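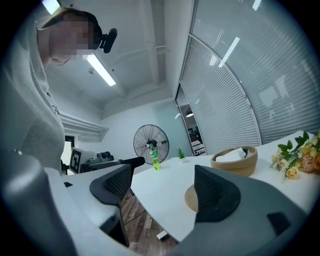
Brarkalville Winter Sewing Library opens its doors to borrowers in Mallbridge

Mallbridge, January 20, 2024 – People in Mallbridge who have a pair of trousers waiting to be taken up, a coat with a torn lining or a half-formed wish to make their own curtains will soon be able to borrow everything they need for the job, free of charge, from the new Brarkalville Sewing Library.

The library, which has grown out of the long-running mending evenings at Studham Hall, will lend sewing machines, overlockers, dress forms, cutting mats, shears and a very large number of paper patterns to anyone who lives or works in the town. Borrowing works much as it does with books. You sign up, you choose what you need, you take it home for up to 2 weeks and you bring it back when you have finished, or when you have given up, which is quite all right too.

There are 47 machines ready to go out on loan, from plain and sturdy models that will suit a complete beginner to a handful of heavier ones that can manage denim and canvas. Each has been cleaned, oiled and tested, and each goes out with a spare bobbin case, a packet of needles and a printed card explaining how to thread it, written in large type for those of us who can never find our reading glasses.

Alongside the machines is the pattern collection, which now stands at 832 and which has a lovely story behind it. Most of the patterns came from the Sarmiento family, who ran the haberdashery on the corner of the market square until it closed. When the shop was cleared, the family kept the pattern drawers together in the hope that they might find a home where they would be used. They include children's clothes, evening dresses, dungarees, dressing gowns, a great many aprons and one rather splendid cape. Patterns can be traced at the library's tables or taken home, and tracing paper is sold at cost.

"My mother taught half this town to put in a zip," said Marilou Gatchalian, who coordinates the library and whose own first machine was a birthday present she still uses every week. "People used to come to the mending evenings and say they would love to do more at home, but a machine costs a fair bit of money and takes up the whole kitchen table. We thought, well, why not let them take one away, have a go and bring it back? You can make a skirt in a weekend and then have your table again by supper on the Sunday after next. I can't wait to see what comes back through the door, because I do hope people will wear what they've made when they return the machine!"

A programme of classes will run beside the lending. The beginners' course starts in April and takes people from threading a needle to finishing a drawstring bag and a simple pair of pyjama bottoms. There will be shorter sessions on darning, replacing zips, altering shop-bought clothes and reading a pattern, this last one being the most requested of all by those who came to the autumn open evening. Young people are very welcome, and under-12s may come along with a grown-up.

Efren Cabanatuan, a retired tailor who will lead the alterations sessions, said: "I spent my working life taking in waists and letting them out again, and I am looking forward to showing other people how it is done. A good hem is mostly patience and a hot iron. If you can press a shirt, you are further along than you think. Bring the thing you are frightened of cutting and we will look at it together – I have made every mistake already, some of them on wedding clothes."

The library is also asking for help with its fabric shelves. Lengths of cotton, wool, linen and lining material are all gratefully received, as are buttons, zips, thread and elastic, so long as they are clean and usable. Pieces smaller than a tea towel can go in the scrap bins, where quilters and school groups are free to help themselves. We are not able to take knitting wool at present, as the cupboards are full to bursting, though we are very touched by how much of it has been offered.

Over 500 people have already put their names down to join, and those on the list will be contacted in turn over the coming weeks. New members are still most welcome. To join, please come to the front desk at Studham Hall with something that shows your address or place of work. There is no membership fee, although a small refundable deposit is taken for overlockers and dress forms, and anyone who would find the deposit difficult is asked to have a quiet word with Marilou.

Machines can be carried out to a car for those who need a hand, and the hall has level access from the side entrance on the garden side. Tea and coffee are available throughout opening hours, but we do ask that drinks are kept well away from the cutting tables.

Notes to editors

The Brarkalville Sewing Library is a community lending scheme based at Studham Hall, Mallbridge.

Marilou Gatchalian and Efren Cabanatuan are available for interview. Reporters are warmly invited to sit in on a mending evening by arrangement with the front desk, and may bring something that needs mending.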